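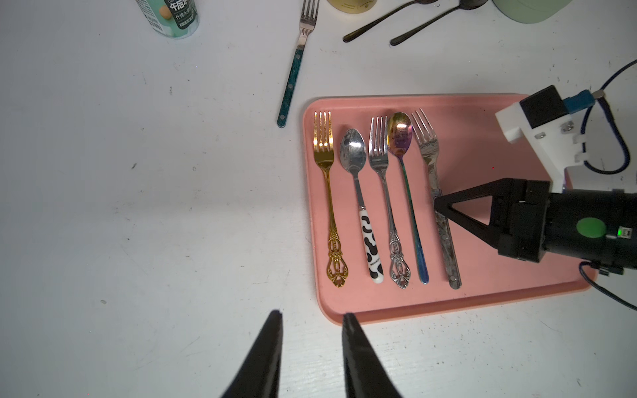 Forks and spoons laid out on a pink tray.

Home | News | Products | Recipes | Contact

Print this page | E-mail this page

Parnum Foods brings soaked dried beans to the shops of Muninville

MUNINVILLE, December – Parnum Foods announces that its new line of ready-soaked beans is now on sale in 35 shops in Muninville and in the Edden area. The beans are soaked overnight in salted water, drained and packed in a bag of 20 ounces. They are not cooked. The customer must still boil them at home until they are soft.

Many families like the taste of dried beans but forget to put them in water the evening before. Parnum asked 1048 customers about their cooking last spring, and this was the complaint that came most often.

The line starts with chickpeas, black beans and large white beans. Red kidney beans will follow after the winter. They need a strong boil of at least ten minutes, and the company wishes to print this instruction bigger on the bag.

The soaking is done in the Chaturvedi building on the Edden road, where Parnum has also its office. The bags must be kept in the refrigerator and used within five days after opening.

Shops that wish to order can write to the sales office before noon for delivery on the next working day.

This site uses cookies. By continuing you accept our cookie policy.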